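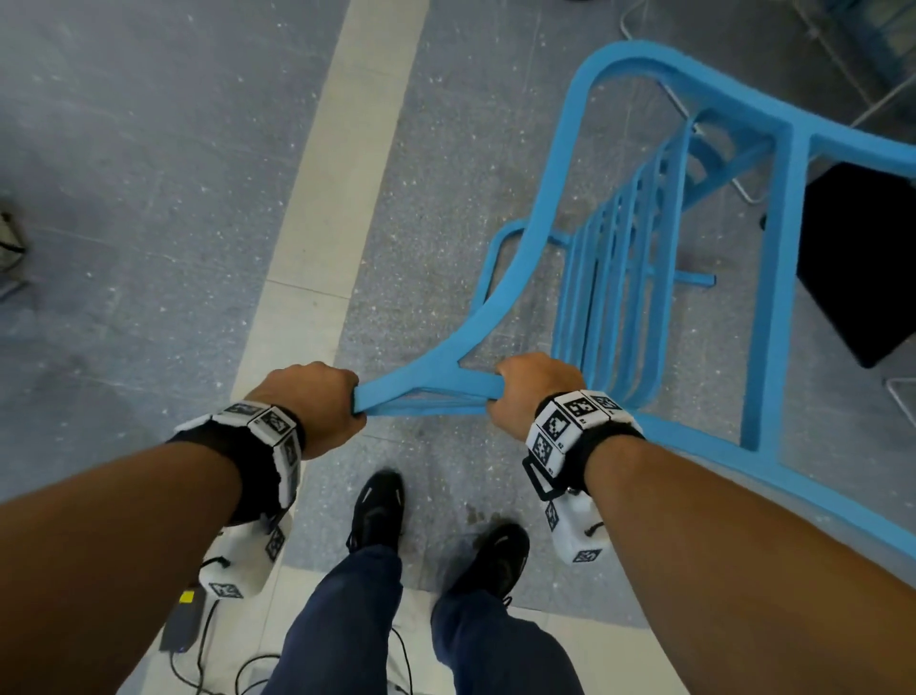
Tindar Slatted Chair, sky blue
Sold by Overgaard. Indoor and covered outdoor use.

The maker's sheet calls the Tindar "effortless seating for busy rooms." We sell it and we still don't know what that means. It is a chair with a curved back, slats, and one color all over. If you want something to sink into, buy something else.

What we can say after keeping a set in our own break room since February: the rounded rail gives you a decent grip when you tip the chair to sweep under it or turn it over to check the feet. The slats let crumbs through, so the crumbs end up on the floor. Whether that counts as easy cleaning depends on who has the broom.

The sheet also claims 400 pounds. We have not tested that and would like to see who did. The warranty runs 2 years and leaves out fading, a strange thing to leave out on a blue chair.

Pairs with: small square café tables, including the Pindow. Two chairs to a table is comfortable. Four is a squeeze, whatever the catalog says.
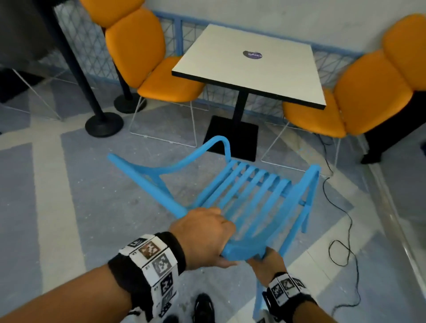
Tove Kvaran writes that the slats are fine through a cup of coffee and a nuisance through a long lunch, and that she ended up buying seat pads for all 9 of hers. We carry pads from Briswood. They cost more than they should, and the ties are short.

Replacement feet: sold in sets of four
Returns: unused only, buyer pays freight
Page updated Sep 10, 2025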